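Girine: a word list of clothing and laundry terms

README

Girine is a plain-text word list for people who write, translate or tag things about clothes. It holds 2514 entries, one per line, each with a headword, a part of speech, a short meaning and at least one sample sentence. I started it because I kept running into good old words for folds, seams and piles of washing, and I wanted them all in one spot where I could search them!

What's in the folder

girine.tsv is the list itself, tab-separated, UTF-8, sorted by headword.
variants.tsv has spelling variants (pajamas and pyjamas, gray and grey, and a surprising number of ways to write T-shirt).
sources.txt says where each entry came from.
CHANGES is the history, newest first.

The columns in girine.tsv are head, pos, sense, sample, region and note. Region is blank for words used everywhere. Note is where I let myself ramble a bit, so please don't parse it.

How senses are split

Two senses get two lines, with the same headword and a number after it. So "fold" the verb is fold 1, and "fold" the crease left in the cloth is fold 2. Garment names follow the cut first and the fabric second, so a knit shirt sits under shirt, with knit in the note. Colors aren't headwords. They turn up in the sample sentences only, and "black" is far ahead of the rest (people do love black clothes).

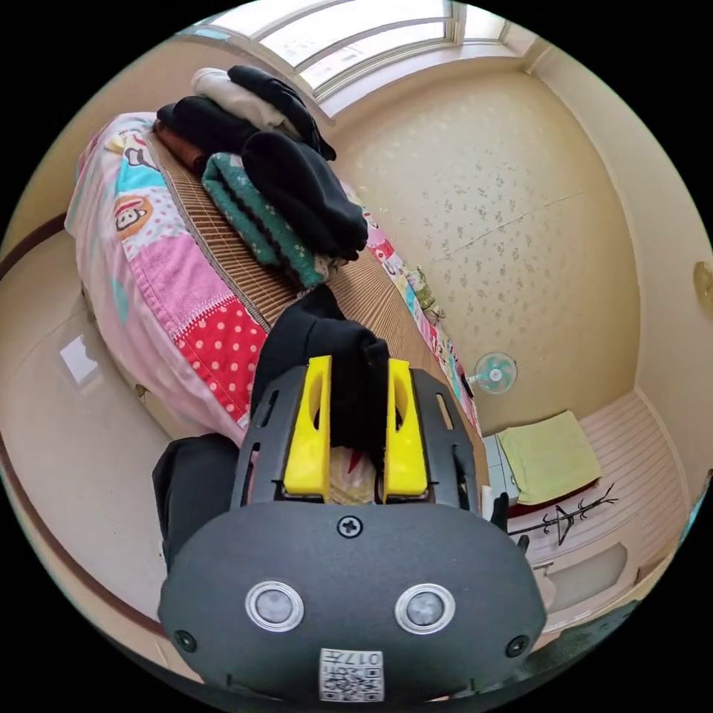
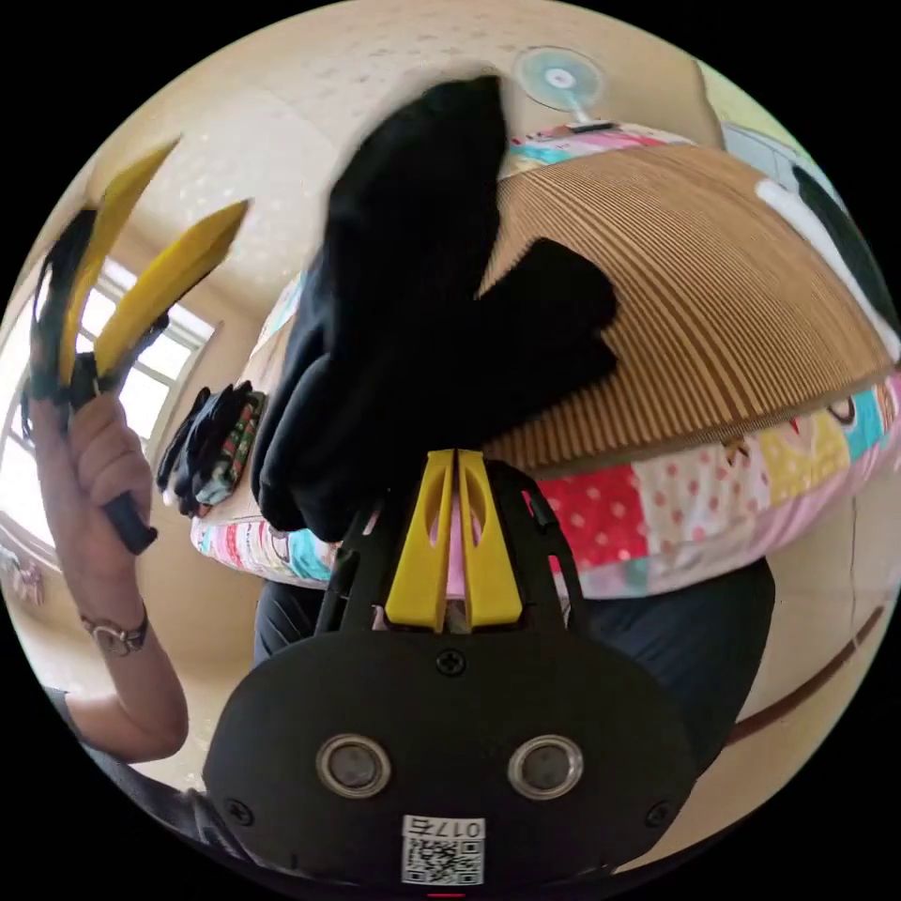
Words for the state of a garment were the most fun to collect. Bunched, crumpled, rumpled, balled up, wadded, scrunched: they overlap like mad, and yet the sample sentences really do pull them apart. Rumpled is mostly said of something being worn or slept in. Wadded nearly always has a hand in it somewhere. I'd love more of these, especially regional ones.

Loading it

Any spreadsheet will open the file, but turn off automatic quoting first or the sentences with inch marks will run together. The Florano reader handles it fine from version 2 up. Drarnolard users need to rename the head column to "lemma" and can leave everything else alone.

Known gaps

Hats are thin. Shoes are left out on purpose, as the Oksanen list already covers them beautifully. There are 7 entries marked "unsure" in the note column, all to do with starching, and I would be thrilled to hear from anyone who grew up around a commercial laundry.

Sending in words

One word per message, please, with a sentence you have really heard or read. New entries go in each May.

Kept by Berwyn Hughes. Free to use, copy and change, with credit to the list by name.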